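Speaker notes: Small paint orders and the color problem
Hanan Saab, Kendano Supply
Session runs 2:15 to 3:00 p.m., questions at the end

Print these notes | E-mail these notes

Opening

Good afternoon. I buy paint for community art rooms, school stages and a couple of children's wards. I have done that for long enough to have made most of the mistakes in this talk myself. I will go through how we order, how we match color, and how we store what is left over. The handout has the order form on the back.

Start with the size of the thing. Last year Kendano filled 1,586 small orders. Small means under two gallons of any one color. The paint itself is cheap at that size. The time spent sorting out wrong colors is what costs money, and most of those calls are about pale shades.

Pale shades

Ask the room: who has had to repaint a wall over a pink?

Pale pinks, pale yellows and off-whites have very little pigment in them. One extra drop of red in a quart of pink shows up from across the room. The same drop in a quart of barn red does nothing. So the tolerance has to be tighter on the light colors, and most small suppliers use the same tolerance for everything.

Soft sky designs are the most common request we get for reading corners and nap rooms. Pink ground, white clouds, a moon or a few stars. It looks like an easy job on paper. In practice there are at least four light colors next to each other, and each one changes how the others look.
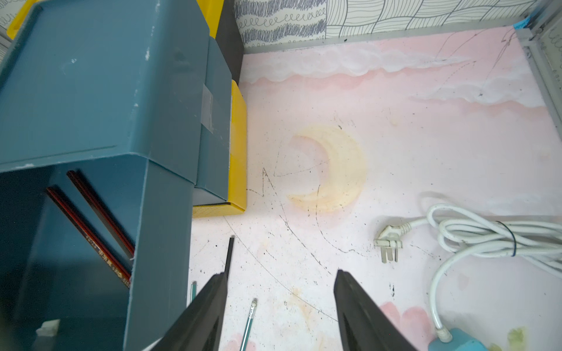

Pale yellow moon on a pink ground, with white clouds over a deeper pink.

Points to make on this:

White over pink will look pink if it goes on thin. Two coats, full drying time between.

Pale yellow next to pink leans orange. If the client wants a cool yellow, order it cooler than the chip.

Keep a deeper pink for the shadows of the clouds. Mixing gray into the base pink gives you something close to putty.

Order all the ground color at once. A second batch in May will not match a first batch from the winter, even from the same store.

How we test

We use three sources. Hidura makes our base white and the tint we use for pinks. Giken supplies the yellows. Sandhu does specialty colors and will mix a pint, where the other two want a quart minimum.

Every light color gets a test card before it goes out. Two coats on a primed card, dried overnight, then looked at under the lights the client has. That last part gets skipped a lot. A color approved by a window at noon will be used under ceiling tubes at 4 p.m. Ask the client to mail you a bulb number. They will usually take a phone picture of the fixture, and that is good enough.

Of the pale colors we carded last year, 91 went back for a second mix. I used to think that was a failure. It is cheaper to redo a pint than to send a crew back out.

Marking and record keeping

(Slow down here. People take notes on this part.)

Write on the back of every card. Supplier, base, tint formula, date, room name. Use pencil. Marker bleeds through primer and ballpoint skips on a slick card. Pencil also survives a wet thumb. 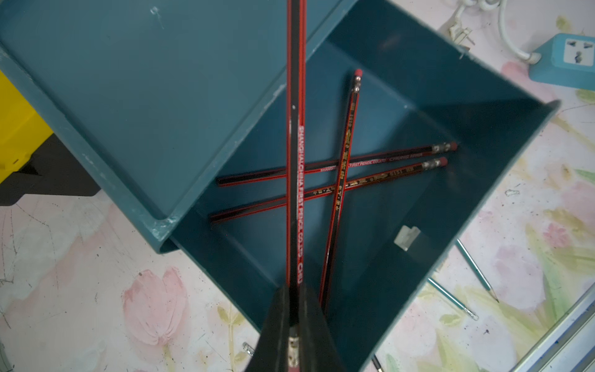 File the cards by room and keep the formula sheet with them. We tried filing by color for a year. The trouble is that when a client calls, they say "the back stairs," and they have no idea what the paint was called.

Keep a card for as long as the wall is up. We have roughly 3,000 in two cabinets and a person can find any of them in a few minutes. I have been asked about scanning them. We scan the back for the formula. A scan of the front is no use for matching, so the card itself stays.

Leftovers

Less than a third of a can: move it to a smaller jar. Air is what ruins it.

Label the lid and the side. Lids get swapped.

No paint in an unheated shed. Once latex has frozen and gone lumpy, throw it out by your local rules.

Leave the client one labeled jar for touch-ups, and tell them to dab with a small sponge. A brush leaves a visible patch on a flat finish.

If short on time, skip to here

Order form, back of the handout. Line 3 is the one people leave blank. It asks for the lighting. Fill it in.

Questions I expect: low-odor paints for wards (yes, but they dry more slowly than the can says), chalk paint on stage flats (seal it), and whether we ship to islands (call first).

Contact: Hanan Saab, Kendano Supply, sample desk
© Kendano Supply. Notes may be copied for classroom use.
Back to top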